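The Robots Will See You After Lunch

Plument opens its doors once a year, in September, and the sign taped to the gate says visitors should expect "light walking and possible demonstrations." I have been to enough of these events to appreciate the word possible.

The building used to make awnings. It sits at the far end of Clundau, past the tire place and the other tire place, and the parking lot still has awning-colored stripes where somebody once tested the paint. Inside, a young man gave me a lanyard and a pair of safety glasses that had been designed for a larger and more optimistic face. Then we were led past the coffee, which was being saved for later, to see the arms.

The arms are the stars of the show. There are seven of them, bolted in a row, and the one nearest the rope was called Tritton. Tritton's job that morning was to pick up a dish sponge from one tray and put it in another. It hovered. It thought things over. It lowered itself with the care of a man getting into a cold lake, closed on the sponge, raised it, and set it down in the second tray, a little crooked. People clapped. A boy of maybe nine asked if it could do it faster, and the engineer at the laptop said that it could, and then did not show us.

On the next try Tritton picked up the tray.

"It's a good failure," said Adel El Idrissi, who runs the training side of the place and had been leaning on a pillar with his arms crossed. He has the unhurried manner of someone who has watched a great many sponges. "It knew it wanted something from over there. Last year it would have grabbed the table."

El Idrissi was the one I had come to talk to. The arms get the applause, but what they know they pick up from people, and his department is where the people come in. They are paid by the hour to do chores while holding a gripper in each hand, a thing with two padded jaws that you work yourself, with a camera riding along to watch what the jaws do. No robot is in the room. You pick up the spoon, you put down the spoon, and somewhere down the line an arm in an old awning factory is supposed to get the idea.

He took three of us through a side door and let us try. I was given a bowl of clothespins and told to move them to another bowl. I have been handling clothespins since childhood and would have called myself competent. With the grippers on I dropped the first, flung the second, and got the third across by a route I would not want any machine to learn. A retired dentist named Chraibi, next to me, emptied her bowl without a miss and asked if there was a harder one.

"Bad runs get thrown out," El Idrissi told me kindly.

The board on his wall said 3,871, the number of good runs kept so far that year. He would like a lot more, and he would like them from kitchens. The first ones were all shot on a clean white table with nothing else on it, and the arms got quite good at clean white tables. Then someone put a bottle of ketchup in the background and Tritton lost its composure for 2 days.

So now the work goes to where people cook, with the oil bottles and the bags on hooks and the soap by the sink, and the chores are whatever a kitchen has going. Chopsticks are a favorite.

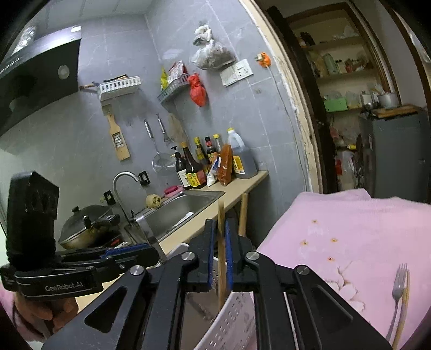
I asked him why chopsticks, of all things, when most of the people I know would settle for a machine that scrapes a lasagna dish. He said they were thin, they rolled, and they liked to lie flat against whatever you put them on, and that if an arm could manage those it could manage a pencil or a toothbrush. The lasagna dish was further off. He wouldn't say how much further, and I noticed he looked at the dentist when he said it, as if she might be available.

By then the coffee had been released. I drank mine by the rope with the boy, who had not left his spot and was keeping score on the back of his hand. Tritton had moved on to a plastic cup. It got the cup halfway over, stopped in midair, and stayed there while the engineer typed.

"Is it broken?" the boy asked.

"It's waiting," she said.

We waited with it. The man with the lanyards came around to collect them, and my safety glasses fell off into the box on their own.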